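Teaching the arm to pick from a bin, part 2: grasp height and finger gap

Posted Apr 3, 2023 by Bendik

In part 1 we got the arm bolted down and talking to the laptop. Now comes the fun bit! I've been doing this at Kistwood, our shared workshop, with a lot of borrowed patience from Raquel Neves, who wrote the first version of the Miria script we're using (grab it from the shared folder before you start).

Step 1. Set your floor height

Jog the gripper down slowly until the fingertips just kiss the bin floor, then back off 2 mm and save that as floor_z. Mine came out at 17 mm in the arm's coordinates. Yours won't, so please don't copy it.

Step 2. Slow everything down

Set the descent speed to 100 and leave it there until you trust your numbers. I skipped this in November and bent a finger – lovely noise, would not recommend.

Step 3. Line up over a cylinder

Start with a cylinder lying on its side. Turn the wrist so the fingers land on either side of it, with the gap running across the short way, and stop the descent before you close anything. Get your head down level with the rim and check both fingers have air around them. The one nearest you always looks farther away than it is, so check from the other side too.

With my red cylinder in the bin I keep the fingers spread wide at this point, and I leave a couple of other parts on the floor so I have something to steer around.

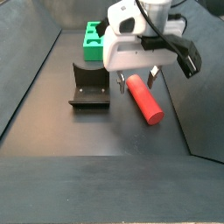

Step 4. Close, lift, wait

Close at low force, lift 50 mm and hold for a few seconds. If the part swings, you grabbed too close to one end, so shift the target toward the middle and go again. Save the pose once you're happy with it, and we'll do blocks in part 3.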